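**For release: 04/07/2021**

**Shared workshop in Latley finishes two-armed kitchen robot and will publish the plans**

Members of the Zaton Workshop in Latley have finished building a two-armed robot bench that can be taught to do small kitchen jobs. The bench will be shown to the public at the workshop's open evening, and the full parts list, wiring notes and software settings will be put online for anyone who wants to build one.

The project is called Wike. It was started in March by Nazma Jayawardena, a retired signalling engineer, and Gavin Dalgleish, who repairs commercial ovens for a living. Both arms were bought second-hand from a training centre in Skenodham that was changing its equipment. They came without grippers, without a stand and with one power supply between them.

"We got them home in the back of Gavin's van and then found the bench we had planned to use was too short," said Nazma Jayawardena. "So the first job was a table. The second job was another table, as the first one shook."

The finished bench uses a white worktop on a steel underframe bolted to the floor. Each arm has its own switch and its own fuse. A single stop button is fitted at the front edge where a standing person can reach it, and a second has been added by the door after a request from other members who use the room in the evenings.

**What the bench does**

Wike is taught by hand. A member holds a pair of small copies of the arms, made from printed parts and hobby motors, and the two full-size arms follow. The movements are recorded and used to train a program, which then tries the same job by itself. The workshop uses 50 recordings for each new job before it trains anything. Earlier attempts with 30 were not good enough for jobs that need both arms.

The list of jobs currently stands at 11. It includes putting a plate in a rack, taking a mug off a stand, opening and closing an oven door and moving food from a tray to a plate. The food is toy food. Real food was dropped from the plan at an early stage, mostly for reasons of cleaning.

Tibor Medve made the wooden parts at home in his garage. He kept the pieces close in size to ordinary kitchen goods so that a program taught on the bench would have a fair chance in a real kitchen.

"I made the pegs on the mug stand too thick the first time," said Tibor Medve. "A person would never notice. The gripper noticed straight away, the mug stuck and the whole stand went up in the air with it. They are thinner now."

During plate work one arm takes hold of the rim while the other waits by the oven with its gripper open. The paper mat under everything stops plates sliding and cuts down the shine from the worktop, which had been confusing the cameras.

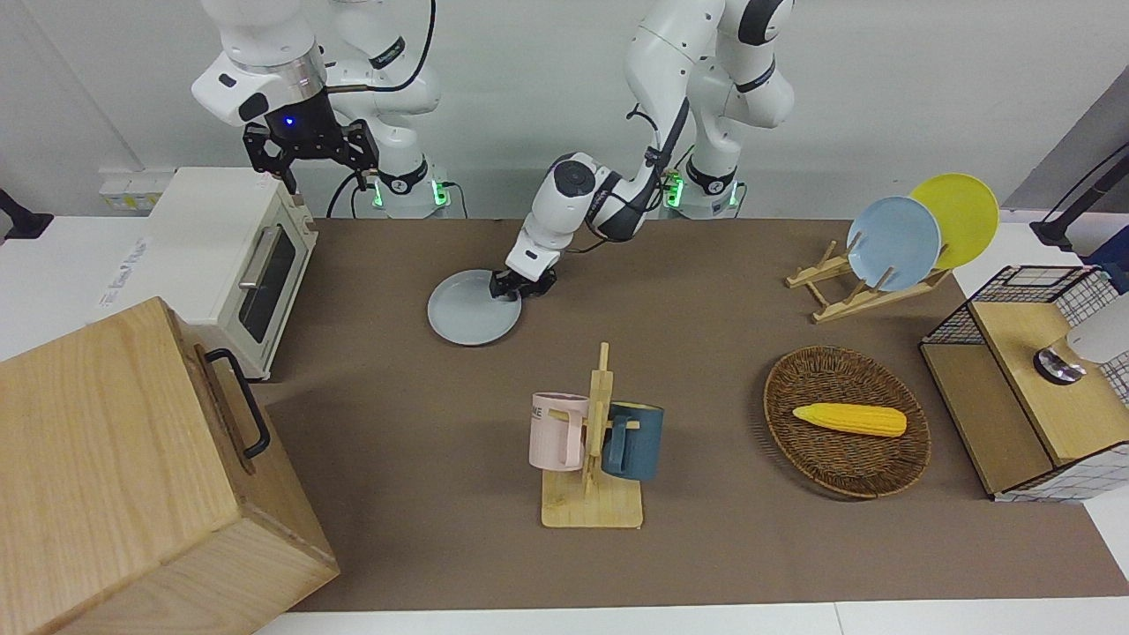
Can a person with no robotics background build one of these at home?

Most of the work is ordinary workshop work: cutting, drilling, wiring to a diagram and a lot of patient testing. Someone who can put up a shelf and follow a circuit drawing should manage the bench. The software takes longer to learn, and the workshop advises finding one other person to share it with. The second-hand arms are the largest cost, and a builder who can't find a pair can start with one arm and leave space for the other.

**Problems along the way**

The plans will include a list of faults and what was done about them. Rokeya Bhattacharjee, who looked after the wiring and most of the testing, asked for this to be given as much room as the instructions.

The longest delay came from a cable on one of the grippers. It was tied too tightly to the arm and pulled at its plug each time the wrist turned. The gripper would let go for a moment and then close again, and the fault was first blamed on the software. It was put right with a longer cable and a loose loop.

The second delay was about light. The room has a large window, and programs taught in the morning did badly in the afternoon. The window now has a blind and all recordings are made with it down — a dull answer, but it worked the same day.

"People send us links to films of robots folding shirts and ask when ours will do that," said Rokeya Bhattacharjee. "I would like it to put the yellow plate away twice running first. It does the blue one very well."

The workshop has also written down its rules for using the bench. No one may work on it alone. Hands stay off the table while the arms are powered, and the speed limit set in the software may be changed only with two members present. Children are welcome at open evenings but must stay behind the rail.

**Open evening and plans**

The open evening will run from 6.30 pm to 9 pm at the Zaton Workshop, behind the old dairy in Latley. Entry is free and there is no need to book. Visitors will be able to try the hand controls in small groups, with a member beside them. The yard has limited parking, so those who can walk or cycle are asked to do so. There is one step at the front door and a ramp at the side.

The plans will be free to copy and change. They cover the table, the grippers, the hand controls and all of the wooden pieces, with full-size drawings for the mug stand and dish rack. The workshop can't supply parts or finished benches, and it asks builders to check the electrical section with a qualified person before switching on.

Work on Wike will carry on through the autumn. The next thing to be built is a drawer unit, followed by a new set of gripper fingers with softer pads. Gavin Dalgleish is also looking at a quieter fan for the computer under the bench.

**Contact**

Ruwan Akanda handles press and visits for the Zaton Workshop, Latley. Reporters and school groups wishing to see the bench outside the open evening should write to him at the workshop, giving two possible times and the number of people coming.

**Ends**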